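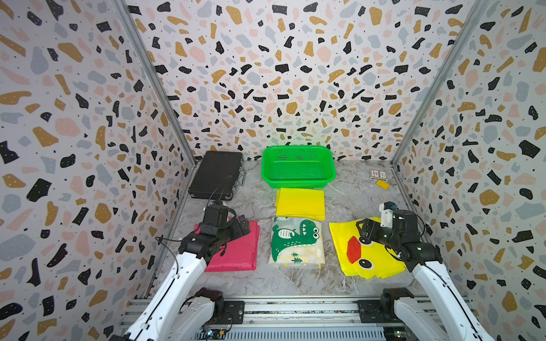

Veronika Kelemen wrote back within the hour to ask if people who forget to pack things are allowed in too, or if I only want the organized ones. Veronika, yes, please! Forgetters are very welcome. So are people who bring three sweaters to the beach and the ones who toss a toothbrush in a bag and call it done.

Okay, so let me back up for everyone who didn't get the email.

CALL FOR PARTICIPANTS: THE DRULHOLM PACKING DIARIES

I'm Benedek Erdős and I'm putting together a book on how regular people pack for short trips. I mean a weekend at your sister's, a night at the hospital with a new baby, a school band trip, that kind of thing. I got hooked on this after my mom died and I found her packing lists in the kitchen drawer (she kept every one of them, with little notes like "did not need the good shoes"). I read them all in one evening and then started bugging my friends for theirs.

Last time I ran a call like this, 828 people wrote in, and I wasn't ready for it at all. This round is smaller and I'm taking 100 people, so I can read everything properly and write back.
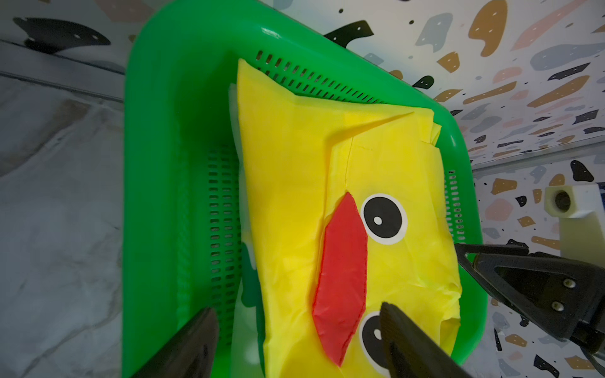
Yellow fabric with a cartoon face, in a green basket.

What I'd ask you to do:

Keep a diary for two trips between now and the end of August. They can be tiny trips! One night away counts. If you're not going anywhere right now, and plenty of us aren't, you can write up two old trips from memory and tell me where the memory gets fuzzy.

For each trip, write down what you packed, what you took back out of the bag, and who you argued with over it. Then a few lines once you're home on what you used. Spelling doesn't matter. Voice memos are fine, I'll type them up.

Talk with me on the phone once, for half an hour or so, in the evening or on a weekend. I'm chatty, so block off a little extra.

Diaries can be as short as you like, but please stop at 3,000 words per trip. One lovely man in Flomthorpe sent me 2,740 words on a single fishing weekend and I enjoyed every bit of it, so there's room to ramble. 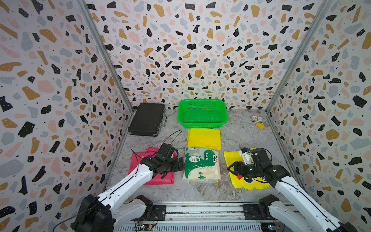
3 min read

Who can join: anyone 18 or over who can write or talk to me in English or Hungarian. You can live anywhere. Families can do one diary together, and I'd really love some of those, especially if the kids pack their own bags. I've got lots of parents of toddlers already and hardly any night-shift workers, truck drivers or grandparents, so if that's you, come on in.

What you get: a $50 gift card once both diaries are in, plus a copy of the book when Fekete prints it. I'll change your name unless you tell me to keep it, and you can pull out at any point before we go to print. You'd keep the gift card.

To sign up, send a note to Benedek, care of Gernance Books in Drulholm, or use the form at the bottom of the Gernance website. Tell me your first name, where you live, and the last thing you forgot to pack. Please get it to me by February 12, 2021. I'll answer everyone, even if the spots are gone.

Mine was socks, by the way. All of them.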